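The Patient Work of Teaching a Hand

By Pierina Parisi
February

The first thing a visitor to the Gulis training hall learns is that very little in it moves quickly. The programme, run jointly with the component maker Koltex, has one stated purpose: to assemble a body of recorded examples from which a learning system may acquire the handling of small electrical goods. Its output is measured in episodes, each one a single attempt at a single task, begun from a known arrangement and ended by a spoken mark from the person in charge of the table. By the close of the winter period the archive held 2,186 of them.

The tasks themselves would not detain a competent electrician for a moment. A box is to be taken hold of and turned. A socket panel is to be lifted from a tray and laid flat. Such actions are seldom written down anywhere, and the people who perform them well are rarely able to say how they do so. It is for this reason that the programme relies upon demonstration. Written rules were tried at an earlier stage, under the name Valente, and the results were judged too brittle for goods that arrive in differing shapes and wrappings.

Each station is staffed by two people. One guides the arm; the other sets out the objects, watches the attempt and restores the table afterwards. The second role is regarded within the hall as the more demanding. The setter must vary the arrangement enough that the system does not simply memorise it, yet remain within the limits laid down in the task sheet, which currently recognises 48 permitted layouts. Shifts at the table are limited to five hours, and the two members of a pair exchange places at the midpoint.

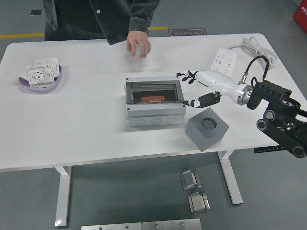
Ottavio Zanetti holds that the choice of objects matters more than the number of episodes, and that a thousand recordings of the same box in the same corner would teach the system a good deal about the corner. He would prefer a smaller archive drawn from a wider range of goods, and has put this view in writing to the programme's steering group on more than one occasion.

The group has met him part of the way. Since the autumn, every new batch has been required to include items that play no part in the task. A distribution box may share the table with a power strip and its cable, or with a plain block that has no electrical function whatever. The system must learn to leave these alone. Wrapped goods have also been admitted, although clear plastic remains troublesome: it reflects the overhead lighting, and its edges are easily mistaken for those of the article inside.

A further debate concerns failure. Under the original rules an episode in which the fingers slipped was deleted at the end of the shift. The present rules retain it, provided that the operator recovered within the same attempt. Recovered episodes are labelled separately and reviewed by a second pair. Six categories of error are now in use, of which the most common is a grasp begun too high on the object. Attempts that are abandoned altogether are still discarded, a practice some of the operators consider wasteful.

The labelling is done in an adjoining room, generally in the late afternoon, when the stations are being reset for the following day. Reviewers work through the recordings at half speed and note the moment at which contact is made, the moment at which it is released, and any intervention by the setter. An intervention does not invalidate an episode, but it must be declared. Reviewers may not assess tables at which they have themselves worked during the same week.

What becomes of the archive will be decided in the coming months. Koltex has asked for early access in order to test the system on its own packing line. Gulis would first like to see a trial at Arport, where the lighting is poorer and the tables are of a different height, and where none of the recordings were made. The operators, for their part, have been told to expect a new task sheet before the spring. It is understood to contain the first exercises requiring two hands.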